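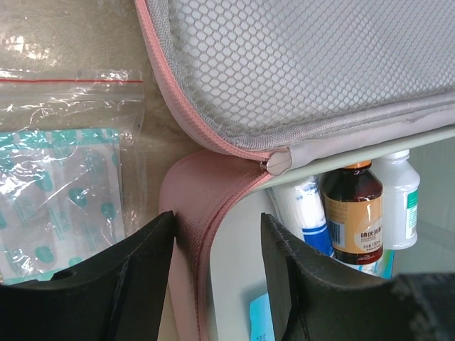
About Stastamach

Stastamach supplies and maintains workplace first-aid stock for small and mid-sized employers. We pack kits, deliver them, inspect them on a fixed schedule, and replace what has expired or been used. The company operates from a single packing and storage site in Neltach, with a second stockroom in Manurung that holds bulk dressings and seasonal items.

We do not manufacture medical products. Everything in our kits is bought finished and sealed from licensed suppliers, checked on arrival, and logged by lot number and expiration date before it goes on a shelf.

What we do

Most of our work is contract restocking. A customer signs up a site, we survey it, and the survey produces a kit list. The list depends on headcount, the type of work, the distance between work areas, and how long an ambulance is expected to take. An accounting office and a cabinet shop with the same number of employees do not get the same kit. The cabinet shop gets more pressure bandages, more eyewash, and a separate pouch for finger injuries, stored near the saws.

We currently look after 2854 kits. The largest group is in light industry, followed by schools, warehouses, and property managers. Vehicle kits are counted separately on invoices but are inspected to the same checklist.

Kit formats

We stock wall cabinets, hard cases, and soft zippered cases. Wall cabinets suit fixed locations with steady use, such as break rooms and loading docks. Hard cases are specified where dust or water is a problem. Soft cases are used for vehicles, field crews, and classrooms, and they make up most of our school orders.

Contents are grouped by task. Gloves and the face shield go where they can be reached first. Dressings are grouped by size, and small items such as tweezers and safety pins are kept together so they don't work their way to the bottom. Each kit carries a contents card with the quantity of every item and the date of the next inspection. The card is printed in 9 languages on request.
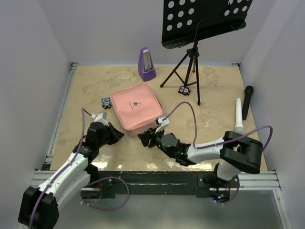
Adhesive bandages are the item most often missing at inspection, followed by antiseptic wipes and nitrile gloves. For this reason the standard office list includes a refill pack of each, held apart from the main kit. Sites that go through a refill pack between visits can request another by quoting the kit number on the lid label.

Inspection and restocking

Standard contracts include inspection every 90 days is a question we are often asked about; the interval is in fact set per site, and is written into the agreement after the first survey. At each visit the technician opens the kit, compares it with the contents card, checks seals and dates, replaces stock, and signs the log. Any item due to expire before the next visit is replaced at the current one. Removed stock is returned to Neltach and recorded as used, expired, or damaged.

Inspection logs are kept for the life of the contract and can be exported by site or by kit. Customers with several locations usually ask for one combined report in September, ahead of annual safety reviews.

If a kit is used heavily between visits, we ship replacements on the same terms as scheduled stock. We ask for the kit number and a short list of what was taken. We do not ask for details of the injury or the name of the injured person, and these should not be sent to us.

Training

Through our training partner, Barnine, we arrange basic first-aid and bleeding control courses at the customer's site. Class size is limited to 30. Barnine sets the course content and issues the certificates; we handle scheduling, supply the practice materials, and send renewal notices. Training supplies are stored and labeled separately from live stock and are never used to fill a kit.

Products we don't supply

We do not stock prescription medication, oxygen, or oral pain relievers. Defibrillator cabinets can be inspected as part of a visit, but the units themselves should be serviced under the maker's own program. We check the status indicator and pad dates - nothing further - and note the result in the log.

Ordering and accounts

New sites are accepted year-round. Kits can be bought outright or supplied under contract, and existing kits from other suppliers can be brought onto our schedule once they have passed a first inspection. Purchase orders over 400 units are packed at Neltach and shipped on pallets. Smaller orders go by regular parcel service from whichever stockroom is closer.

Page last reviewed May 15, 2022.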